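Ball bench notebook – 13th September

In by myself until lunch, Rochelle after that. Main job was the rebound check on the Grilano match balls before they go back to Trundulden for the qualifying round. Room held at 20 degrees by the wall thermometer. The balls had been in overnight so they should have settled.

Rebound

Drop height 200 cm to the underside of the ball, onto the steel plate, released by hand from the bracket. I know we want the vacuum cup for this. The seal on it is still perished and the replacement Wendell ordered is the wrong diameter, so hand release it is, and anyone reading the numbers later should keep that in mind. You can put a bit of spin on without meaning to. I threw out any drop where the panels were obviously turning on the way down.

Most of the new Grilanos came up where they did in June. The ones with the blue valve surround are a touch livelier than the ones with the white, and I'd like to know if that is the bladder or just that they were pumped by different people. Repeated the blue ones after letting them down completely and pumping again with the same gauge. The difference got smaller but didn't go away.

Ball 191 is the problem. It bounces low and off to one side, and when you roll it along the bench it finds the same spot every time. Rosalind marked it in June as "heavy on logo side" and it has got worse. Put it on the scale dry and it is within limits, so it isn't holding water. My guess is the bladder has stuck to the lining at one panel. Set aside, not to go back with the others. I'd like to open it but will wait for Rosalind as it is her series.

Pressure loss

Read all the balls on the shelf with the Enix gauge, then again with the old dial gauge. The Enix reads higher, same as last time, and by about the same amount at low and high pressure, so I think it is a zero offset. Have not corrected anything in the sheet. Both columns are in there, labelled.

The Yazzie training balls lose air faster than the Grilanos. We knew that. They have the softer valve, the coaches like them for the juniors, and they just get topped up before each session. Put a dab of silicone oil on the valves of half the shelf and left the rest as they are. Will read again next weekend. Please don't top any of them up in the meantime – there is a sign on the shelf but the last sign got ignored.

Kicking rig

Stopped at 3,226 strikes. It was meant to run on through the afternoon but the return net sagged and a ball came back under the boot and jammed. No damage to the boot that I can find. The ankle bolt had backed off a little, tightened it and put a paint mark across the head so we can see if it moves again. Net needs a second cord along the bottom. Rochelle has offered to do it, she did the one at the junior goals and it has held up well.

The ball on the rig has lost its gloss on the struck panels and the seam next to the valve is starting to lift. Still round, by the ring gauge. I would have expected worse by now.

Before restarting: re-tension net, check the counter is on mains and off the battery, and write the starting count on the whiteboard.

Bench

Tidied up a bit while the balls were settling. Needles were all through the tray with the bladder patches and two were bent, binned those. Would be good to have small parts in drawers with labels on them, so people stop opening new packets when there is an open one.
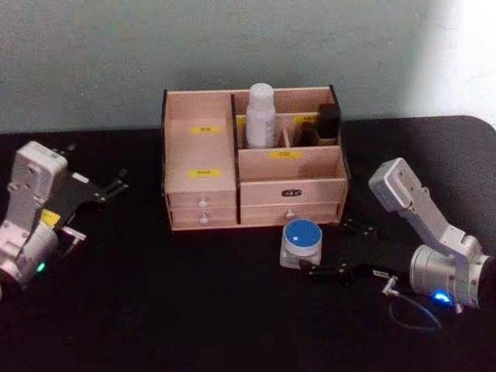 Still to do

Vacuum cup seal, right diameter this time. Wendell has the part number on his phone.

Compare the Enix against the reference at the college. Marisol can take it across if someone gives it to her in its case.

Ask Yolanda whether the Trundulden referee wants the balls delivered at playing pressure or soft. Last time we sent them soft and he had to borrow a pump at the ground.

Blue versus white valve surround: pump all of them in one go, one person, one gauge, then drop the lot again.

Ball 191, leave it on the top shelf. Rosalind to decide.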